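Stopping a black backdrop from creasing
Adaeze Shehu
Jul 28, 2023
I hang a black cloth behind a table for our talks at Semden. It gets folded between events and the fold lines show up every time. Is there a way to get rid of them without ironing the whole thing? It is polyester, 2 metres high. 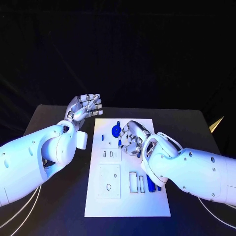
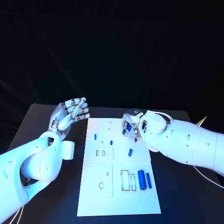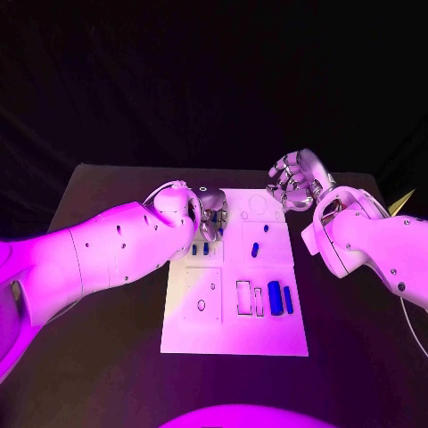
Ekene Ekwueme
Roll it on a cardboard tube and stop folding it. For the creases already in it, use a hand steamer from the back and let it hang overnight. I do ours at Vercombe twice a year, last time in April.

Obi
Gather it more so it hangs in folds, then small creases won't show. Cool iron only on polyester. Mine went shiny.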